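# Speaker notes: care of the two-arm plate cell

Slide 4 — Daily checks
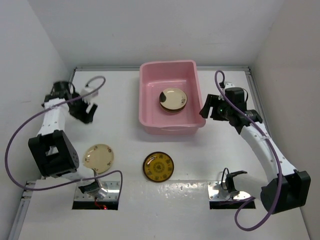

The cell is inspected before each shift, and the inspection takes 20 minutes. Start with the gripper cables. Each must have enough slack for the wrist to turn fully without pulling on the connector. Replace any cable with a worn jacket.

Next, check the bolts at both mounting plates and wipe the gripper fingers — dry cloth only.

Slide 5 — Periodic service

Joint play is measured after every 160 hours of operation. Results go to Ravindran Subramaniam at Prondel. The next full service is planned for July.

Pause for questions.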